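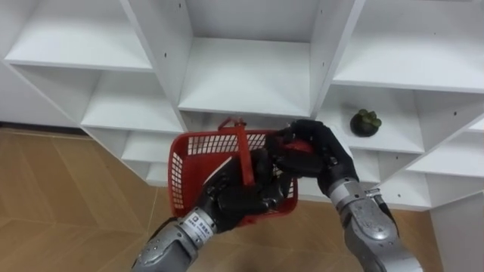
Figure 4. White shelving unit with open square cubbies.

4 Anchoring, Leveling and Loading the Unit

This section applies to all Galel cube units after the carcass has been assembled as described in Section 3. Do not load the shelves until the steps under 4.2 and 4.3 are complete. Two people are needed to move a unit into position.

4.1 Before you start

Choose the final position of the unit. Moving it later means removing the wall brackets and filling the old holes.

You will need:
Drill with a masonry or wood bit, depending on the wall
Phillips screwdriver, hand type
Spirit level, at least 24 inches long
Pencil and tape measure
Stud finder (framed walls only)
Bracket kit from bag C
Screws and plugs suited to your wall (not supplied)

The screws in bag C are for fixing the bracket to the unit. They are too short for fixing the bracket to a wall. Wall types differ, and the correct wall fastener has to be chosen on site. If you are unsure, ask at a hardware store and take a note of the wall material with you.

CAUTION: Check for electrical cables and water pipes before drilling. Cables often run straight up or down from outlets and switches.

Keep the unit at least 6 inches from radiators, baseboard heaters and warm air vents. Long exposure to heat can loosen the edge banding and bow the panels.

4.2 Leveling

1. Stand the unit in its final position with the back panel toward the wall.
2. Place the spirit level on the top panel, first along the length and then from front to back.
3. Find the lowest corner. Turn the adjustable foot under that corner counterclockwise until the bubble is centered.
4. Repeat for the other corners. Adjust each foot a little at a time.
5. Push gently on each upper corner. If the unit rocks, one foot is not touching the floor. Lower that foot until the rocking stops, then check the level again.
6. Measure both diagonals across the front. If the two measurements differ by more than 1/8 inch, loosen the cam locks by a quarter turn, push the unit square and tighten them again.

Note: On thick carpet, the unit will settle under load. Check the level again after a week and adjust the feet if needed. Take out heavy items first.

If the baseboard keeps the unit away from the wall, use the spacer blocks from bag C behind each bracket. Do not cut the side panels to fit around the baseboard. The cut edge is unsealed and will swell if the floor is mopped.

4.3 Fixing to the wall

WARNING: Serious or fatal injury can occur if furniture tips over. The unit must be fixed to the wall, including units that are used as a low bench or stand behind a door.

1. Hold a bracket against the underside of the top panel, flush with the back edge. Mark the two holes with a pencil.
2. Drill pilot holes to a depth of 3/8 inch. Wrap tape around the bit as a depth mark.
3. Fix the bracket with two short screws from bag C. Tighten by hand.
4. Repeat for the second bracket at the other end of the unit.
5. Push the unit against the wall and mark the wall through the slotted hole in each bracket.
6. Move the unit away and drill the wall. On framed walls, at least one bracket must be screwed into a stud.
7. Insert plugs where the wall type calls for them.
8. Move the unit back, fit the washers and drive the wall screws. Leave them slightly loose.
9. Check the level again, then tighten fully.
10. Pull the top of the unit firmly toward you. The brackets should not move. If they do, remove the screws and use a different fastener.

CAUTION: Do not use a power driver on the short screws. The panel core strips easily, and a stripped hole will not hold the bracket. If a hole has stripped, move the bracket 2 inches to one side and drill again.

4.4 Loading

Maximum load for each shelf: 40 pounds, evenly spread.
Maximum load for the whole unit: 800 pounds, in the largest size only. For other sizes, see the label inside the back panel.

Place the heaviest items in the bottom row. Books and records should stand upright and fill a cubby from side to side. Lamps, speakers and similar items may stand on the top panel if they do not extend past the front edge. Do not place a television on the unit.

Vustine drawer and door inserts reduce the shelf load to half the value given above. Fit inserts only after the unit is anchored – an open drawer moves the weight forward.

4.5 Care

Wipe with a soft cloth and mild soap, then dry with a clean cloth. Do not use scouring powder, solvents or steam cleaners. Pencil marks left from assembly can be removed with a white eraser.

Check the wall screws and cam locks every 4 months, and each time the unit has been moved. Replace any bracket that is bent.

4.6 Troubleshooting

Inserts rub against the divider: the unit is out of square. Repeat step 6 under 4.2.
Gap between top panel and side panel: a cam lock is not fully closed. Turn it clockwise until it stops.
Shelf bows in the middle: overloaded. Remove the load and turn the shelf over. If the bow is over 1/4 inch, order a new shelf.
Wall screw turns without tightening: the plug is too small for the hole or the wall is crumbling. Move the fixing point.

For spare parts, quote the part number from the list in Section 2 and the batch code printed on the back panel. Bag C can be ordered separately.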